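Gripper comparison bench

A gripper comparison bench is a working area set aside for trying out two or more robot grippers, arms, cameras or controllers on the same everyday objects, so that the results can be laid next to each other with some confidence. The term covers everything from a purpose-built test cell to an arm clamped beside an ordinary piece of furniture, and in the small-laboratory world the second kind is by far the more common. The equipment is usually modest, and a good deal of the craft lies in keeping everything the same from one run to the next.

Background

Makers of grippers have always published figures for their products: stroke, closing force, payload, cycle time. These are useful numbers, and anybody choosing a gripper would be foolish to skip them, but they say rather little about how a particular pair of fingers will get along with a dish towel or a marker lying flat on a table. Comparison benches grew up in that gap. A laboratory with two candidate grippers on the shelf and one budget line would bolt an arm down, gather whatever objects were close at hand, and spend an afternoon finding out.

Over time the habit picked up some structure. The Povik bench notes, a set of working instructions passed between several small labs and last revised on 7 November 2022, are among the better known attempts to write the practice down. They suggest a basic run of 20 attempts per object and per gripper, with the object put back in a loosely similar place each time, and a longer run of 100 attempts when two devices come out too close to call. The notes are friendly in tone and leave a great deal to the reader's judgment, which some users love and others find a bit maddening.

Layout

The usual layout puts the arm on a rigid plate or stand of its own, next to the surface that holds the objects. Clamps are popular for fixing the plate, as they let a bench be moved or swapped in a few minutes, though they do need checking before every session. A clamp that has worked a little loose will show up in the results as a clumsy gripper, and more than one unfair verdict has been traced back to it.

Tabletops vary widely. Matte, plain surfaces are the kindest to cameras, while wood grain and glossy finishes are closer to what a robot meets in a home or an office. Many groups keep the harder surface on purpose and simply note it in the record.

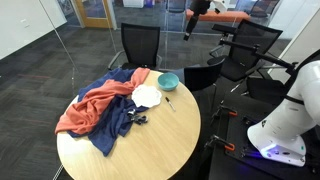
A bench with the arm on a clamped plate beside a round wooden table. Two crumpled cloths share the top with a doily, a small bowl and a marker.

Object sets

An object set is the collection of things a gripper is asked to pick up, and choosing one is half the fun. The Povik notes list 11 household items in their standard set, but most benches drift away from the list before long as favorites come and go. A balanced set will generally include at least one of each of the following kinds.

Soft and foldable: towels, napkins, T-shirts. Cloth has no fixed shape and never lands the same way twice, so it rewards fingers that can pinch a single layer without dragging the whole heap along. Two cloths lying one over the other make a harder version of the same task.

Thin and flat: doilies, coasters, sheets of paper. Stiff fingers tend to skate over these or press them into the table, and many arms have tripped their force limits here.

Hollow: bowls and cups, which may be taken by the rim or around the outside. The choice of grasp often says as much about the controller as about the gripper.

Slender and rolling: markers, pens, wooden spoons. A marker is a lovely little test, cheap and easy to replace, and it will happily roll away if one finger touches it before the other.

Grippers commonly compared

Parallel-jaw grippers remain the starting point on most benches. They are simple, quick to mount and easy to understand when they fail. The Girkov pattern, a narrow two-finger design with replaceable pads, is often used as the reference that others are measured against. Adaptive grippers such as the Goicoechea type have linked fingers that wrap around an object; they do well with bowls and rather less well with anything that has to be lifted off a flat surface by its edge. Suction cups are sometimes added for completeness – they are splendid on smooth, rigid things and nearly hopeless on loose cloth.

Cameras and controllers

A bench can also be used to compare cameras or controllers with the gripper left alone. Camera trials usually set a view from the wrist against a view from a fixed support. The wrist view is sharper close up but can lose sight of the object behind the fingers at the very moment of closing, so many groups end up using both.

Controller trials are slower going. The Kodska procedure, drawn up for this purpose, has each controller work through the same nine starting arrangements in the same order, with photographs kept so that a later group can set the table again. Lighting should be written down too. A bench near a window or a glass partition may behave quite differently in February than it does in midsummer.

Recording results

Most benches record a plain success or failure for each attempt, together with a short remark. The remarks are worth the trouble – "slipped on lift" and "never touched it" count equally as failures and point to entirely different repairs. Pad wear, finger changes and software versions are normally logged on the same sheet.

Limitations

Results from one bench carry over to another only with care. Objects differ, tables differ, and the people resetting the table develop habits of their own, such as always turning the handle of a cup toward the arm. Run lengths are a further difficulty, as a difference of one or two successes in a short run means very little. The Povik notes recommend that the same person reset the objects for both grippers in a pair, and that the order of the grippers be switched halfway through.

See also

Object set
Parallel-jaw gripper
Wrist camera
Kodska procedure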